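The slow art of showing a robot how

Kavitha Shetty has been tidying the same desk since half past eight, and she is still enjoying herself. Flowers, picture frame, flowers again. She lines up, reaches, closes, lifts, sets down, and then someone messes it all up and she starts over. By lunch she'll have done it more times than most of us do in a year, and every one of those passes will be fed to a machine that has never tidied anything in its life.

I came to Drurkerport expecting robots. The town's old cannery district has been filling up with small automation outfits, and Julo, which has the upper floor of a former net store, is one of the liveliest. What I found first was people, shuffling between desks with a gripper in each hand, doing housework at three-quarter speed.

It's a wonderful thing to watch. The idea is old and very human: if you want someone to learn a job, do it in front of them. For years that meant steering a robot arm by remote control, or grabbing it by the wrist and dragging it through the motions while it remembered where its joints had been. Julo still does both. There's an arm they call Brekke in the back workshop, and I was allowed to drive it through a cup-stacking exercise from a pair of handles. I was terrible. The delay is tiny, but your brain notices, and you find yourself holding your breath over a plastic cup.

The hand-held method skips the arm altogether. You carry the robot's fingers yourself, and the patterned cubes fixed to them let the software work out where each one is and how it's tilted. No motors fighting you, no cage, no waiting for a calibration run. You can do it at a desk, in a kitchen, or in your nan's laundry if she'll have you. 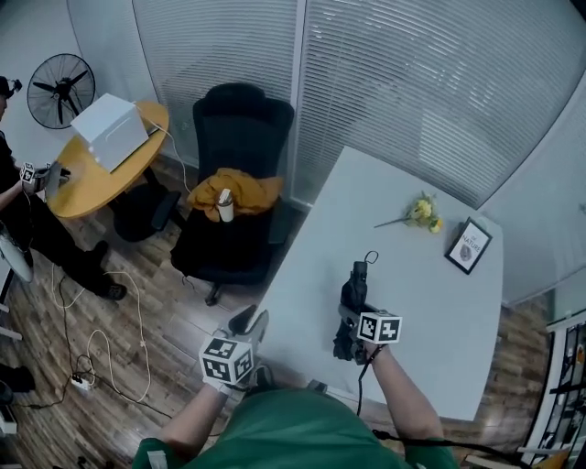
Tymofii Maksymiv is less smitten with going arm-free, and told me so over a very strong coffee. A person's wrist, he argued, can get into positions Brekke can only dream of, so a lovely smooth demonstration may be no use at all to the machine that has to copy it. He would sooner have 400 clumsy runs from the remote handles than 900 graceful ones that the arm can't follow, and he reckons anybody who has watched a robot try to imitate a flick of the wrist would side with him.

Shetty has heard this before, and laughs. Her answer is to train the humans too. New starters at Julo spend their first two days learning to move like something with fewer joints than they have. Elbows stay quiet. The grip closes fully before anything leaves the surface. If you fumble, you carry on and recover, and the recovery is kept, as a robot that has only ever seen perfect pick-ups has no clue what to do after a bad one.

I had a go at that as well, and took to it much faster than the remote handles. Soft things are the real fun. A stem bends as you squeeze it, so you learn to come in low and take hold near the middle, and there's a little thrill when it comes up in one piece.

Late in the afternoon they let Brekke try. The program it was running is called Lunari, trained on a mix of both kinds of demonstration, which seems to be how the argument gets settled around here for now. The arm drifted over a bunch of flowers, hesitated, dipped, and missed. It backed off a few centimetres and came in again from the side - and I swear I recognised the move. Shetty does it all the time.

She was already resetting her desk for another round.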